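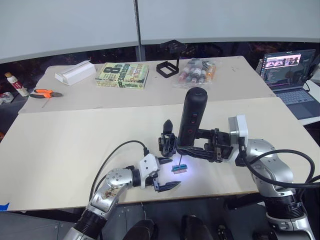

The cream table, with the blue connector still waiting for a home. The table behind is a problem for another day.

I own too many small electrical things. I know this because on 10th January I finally cleared the two tables in the back room, and by teatime I was sitting on the floor with a biscuit, wondering how a grown woman ends up with a carrier bag full of plugs.

The low table is the pale one, bought second-hand in Groten, and it was always meant to be the tidy one. The slightly higher one behind it is where everything goes when someone rings the doorbell. It's a terrible system and I've stuck to it for years.

My plan came from Rupert Gisler, who used to run the repair counter at Kamarow and has seen the inside of more junk drawers than anybody I know. He told me to start with leads and connectors (the worst bit, get it over with) and to put a good strong light on them. "You can't sort what you can't see," he said, and went off to put the kettle on. He was right about the light! Half of what I'd been calling black was navy, and a little ridged blue connector that I'd have swept straight into the bin looked quite smart once it was lit up. I still don't know what it belongs to. It has gone in a jam jar marked MARCH, and if I haven't needed it by then, out it goes.

Tall things are a different headache. Anything shaped like a cylinder rolls off a shelf the minute you lay it down, so mine now stand upright at the back, buttons facing out. I bought a Stollo rack for them, 90 cm wide, and it was worth every penny — though the instructions were dreadful and I had two screws left over.

Then we got to the tools, and I cheered up no end.

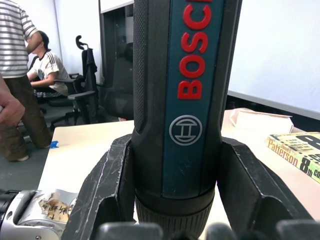 The Bosch screwdriver, a keeper, with a bit of James Patterson on the table behind.

I'm not a great DIY person but I do love a cordless screwdriver. It lives on the low table now, with no drawer and no case, and I've used it more in a fortnight than I did all last year. The knurled grip is lovely to hold. I did the loose hinge in the bathroom, then the other hinge, and then I went looking for hinges.

Books were meant to be banned from the room altogether. I have a weakness for a fat paperback thriller, and they creep in. Owen, my brother, says I should count them, and he's the sort who would: his own catalogue stands at 1,733, all typed up. I'd rather read them. The rule for now is one on the table at a time and the rest in the hall.

As for cardboard boxes, I keep one open while I'm sorting and chuck in anything I'm dithering over. When it's full I tape it up and it goes to the charity shop in the morning, no peeking. I've managed two so far. The higher table has barely noticed.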